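Setting Up a Toy Rotation at Home: Guidance for Parents and Caregivers

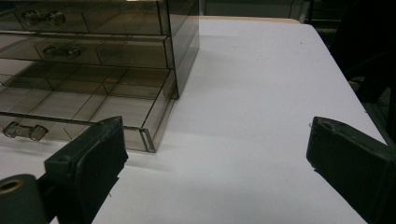 A see-through drawer cabinet with the bottom drawer partly open.

Young children who spend long days indoors often play longer with a few toys than with many. A toy rotation keeps part of the household's collection out of sight and exchanges it at intervals. The Cunora Family Center recommends the following method to families with children between one and five years of age.

Before you begin

Set aside an hour when the child is asleep or in someone else's care. Gather toys from every room, including the car and the bath. Remove broken items and anything with loose parts small enough to be swallowed. Check that battery covers are screwed shut.

Step 1. Sort by type of play

Group the toys into building, pretend play, puzzles, music, and movement. Comfort objects, such as a favorite blanket or bear, are not part of the rotation and should remain available at all times.

Step 2. Make the sets

Divide each group so that every set contains something from most types of play. Families new to the method should begin with 3 sets. A household with 80 toys may find that 20 are enough to have out at one time — fewer if the play area is also the living room.

Step 3. Store the sets that are not in use

Choose a closet or a high shelf the child cannot reach. Label each container with its set number. Freestanding furniture must be anchored to the wall.

Step 4. Exchange the sets

Change sets every two weeks, or sooner if the child has lost interest. Make the exchange in the evening and place the new toys at the child's eye level. If a child asks for a stored toy, it may be brought out and another put away in its place.

Siblings of different ages

Keep toys intended for an older child in a separate container, to be used at a table while the younger child naps. Paula Stanciu, early years coordinator, can advise families on shared rooms.

Borrowing toys

Families may add to a set through the Ludari toy library, which holds more than 2,000 items. Loans last one month. Requests for the March holiday period should be made in advance to Teodor Pop at the front desk.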